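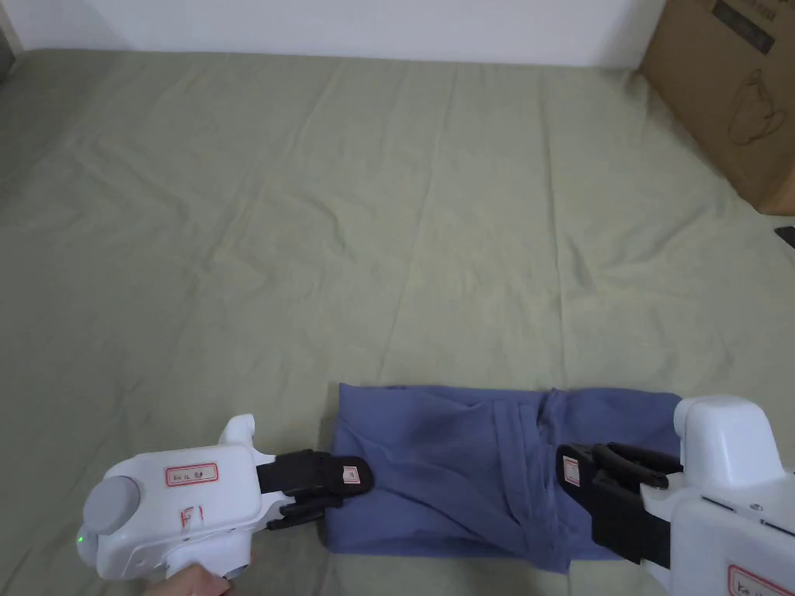
April 30, 2019

I have been home from the walk for two days and my feet have only just forgiven me, so it is time I wrote it all down before the whole thing turns to mush in my head. Dimas Gunawan rang again this morning to ask whether I had done it yet, and I fibbed and said I was halfway through.

We set out from Punow a little after six, with the mist still sitting on the fields and the bakery not yet open, which was a blow as we had both been counting on a bun. It is 16 miles to Barros by the old drovers' track, and I had told everyone who would listen that I could do it easily. Well! The first part was lovely, all primroses and lambs (one very bold one followed us right along a wall, shouting), and I talked far too much and used up my breath before the climb had even begun.

The climb is a brute. Dimas kept stopping to look at the view, bless him, and I was grateful every time and pretended to be interested in the far hills so that I could lean on a gatepost. We ate our sandwiches behind a sheepfold, out of the wind, and I gave him the egg ones, as I had been too heavy with the pepper.
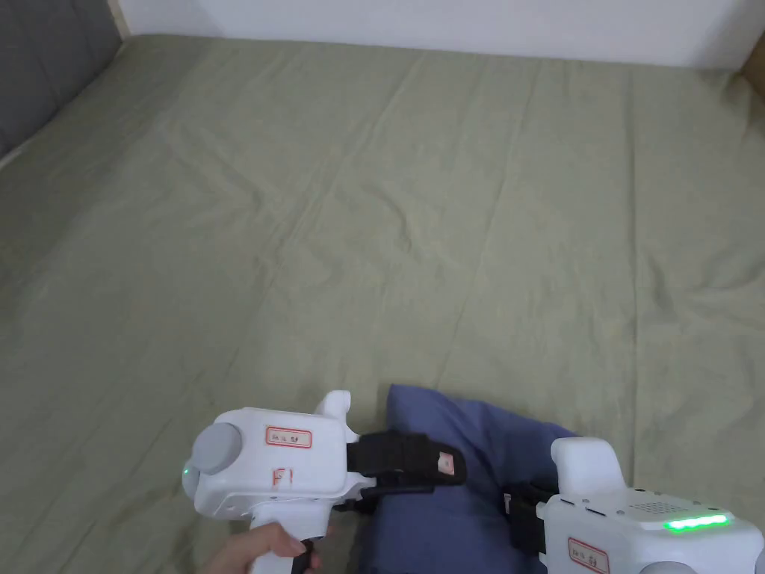

After lunch we went wrong, which was my fault. I was certain the path dropped to the left of the plantation and it doesn't, it goes right, and we ended up in a bog with the water over my laces. Dimas took it very kindly and sang something his grandmother used to sing, though he only knew the one verse, so I now know it too. I have had it in my head ever since, even while cleaning my teeth.

We got into Barros just before the tea room shut. The woman gave us the last of the ginger cake and wouldn't hear of us taking our boots off at the door. I had two pots of tea to myself and missed the first bus on purpose.

He wants to do the coast path next. I said I would think about it, and then spent this evening looking up walking socks. Must ring Mum tomorrow, and put newspaper in the boots again before bed.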